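I walk to work now. I started in August, when the bus pass went up again, and I've kept it up long enough that I have opinions about it.

The route is 62 minutes if I take the long way past the library and less if I don't. Most of it is sidewalk, and I spend a lot of it looking at the ground.

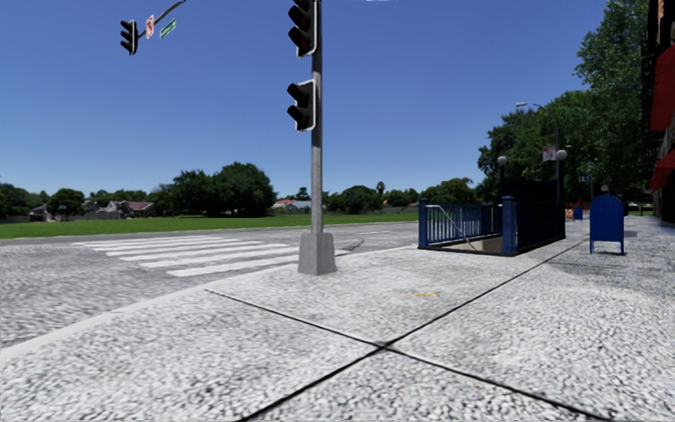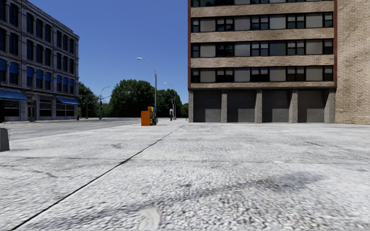 *Pale, pebbly paving and the dark joints that run across it.*

The first thing I learned is that shoes matter more than anything else I bought. I had a pair of Prullons that were fine for standing around in and bad for walking. The heel is stiff and the tongue slides to the left. By the second week I had a blister on each foot and was taking the bus home again, paying single fare, so I was losing money on the plan. I replaced them with a pair from the discount shelf that have no name I can find on them. They're ugly and I've had no trouble with them.

Socks next. Thicker ones in any weather. I resisted this for a while in the heat.

The bag took longer to sort out. I carried a shoulder bag for years and never thought about it, but the bus was doing most of the work. On foot it pulls on one side and I arrived with a sore neck. My coworker Arnulfo Ospina lent me an old Zikance backpack his son had used in school. It has a broken zipper on the small pocket, so I keep my keys in my coat. I've offered to give it back twice. He says his closet is better without it.

What goes in it:

- lunch
- a clean shirt, rolled
- a small towel
- rain jacket, even when the forecast is clear
- a book I don't read

I took the laptop out of the list and leave it at the office. That was the biggest change in how my back feels.

I wrote down the costs because my sister asked. The pass would have been 448 dollars for the rest of the year. Shoes, socks and the rain jacket came to 184. I already owned the towel. She pointed out that I eat more now, and she's right. I buy a roll most mornings at Mohammed's, the bakery two blocks before the office, and I hadn't counted it. I still haven't. The rolls with sesame are gone by eight, so if I leave late I get a plain one.

People ask if I listen to anything. I did at first. I went through a long podcast on the history of canals and then stopped halfway into the next one. I couldn't hear bikes coming up behind me, and there are a lot of them before nine. Now I don't listen to anything in the morning. On the way home I sometimes call my mother, who likes to know which street I'm on. She lived here before I was born and corrects me about what used to be where. According to her the Deruletti building was a furniture store first and a bank after that. I had it the other way around.

A few things I've changed my mind about:

I thought I'd want the shortest route every day. I don't. The short way has four long lights and I end up standing at all of them. The long way adds some distance and I hardly stop, so it feels quicker even when the clock says otherwise.

I thought rain would be the problem. Wind is worse. Rain I can dress for.

I thought I'd lose weight. See above about the rolls.

I don't use an app for any of it. I tried one for a week and it kept telling me I was 3000 steps short on days I stayed home, so I deleted it.

Winter is the part I haven't done yet. Arnulfo says the stretch by the library doesn't get cleared until late in the morning, and he gave up walking to work one year for that reason. I may go back to the bus for the worst of it and pay by the ride. I've looked at those rubber grips that stretch over your shoes, but the reviews are split between people who love them and people whose pair snapped on the first day. If anyone reading this has a pair that lasted more than one winter, tell me which ones.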